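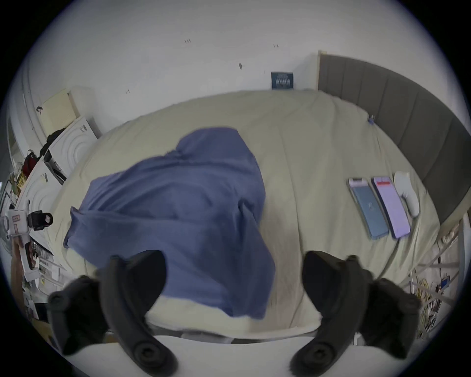
Bed side, blue cloth still to fold

Bedroom safety check – Stakel flat, May 26, 2022
Checked by Myrto Tsoukalas

1. Cables under the bed – NEEDS WORK. Yellow, white, dark, all in a tangle on the floor! I'd like them tied up and pushed well away from where people step.

2. Phones on the bed – MOVE. There are two lying by the headboard, and I'm always going on about this one (sorry). Please keep them off the sheet and never charge them there.

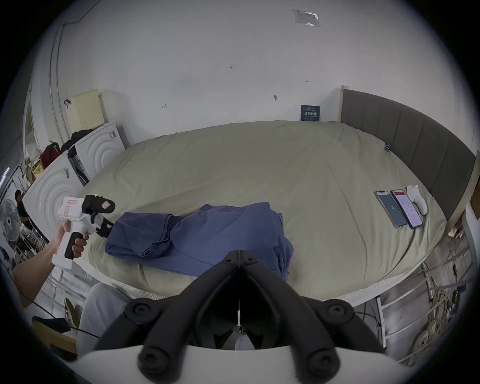
I've asked for a small shelf as well, 50 cm wide would do nicely, so small bits have somewhere to live.

3. Headboard – OK. I gave the grey padding a good push and nothing wobbled.

4. Sheet – OK. Just smooth the creases and tuck in the corners before folding anything on it.

5. Folding – OK so far. Do the blue things first, then clear the bed completely.

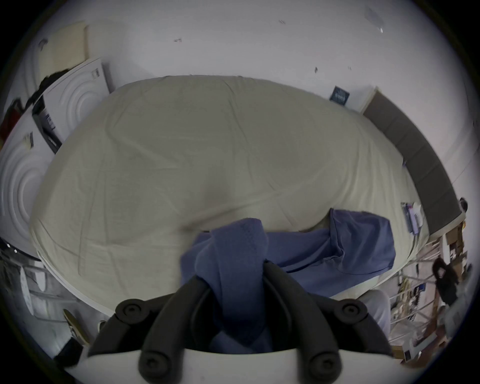 Blue garment on the beige sheet, item 5

Items 1 and 2 to be looked at again before I sign this off.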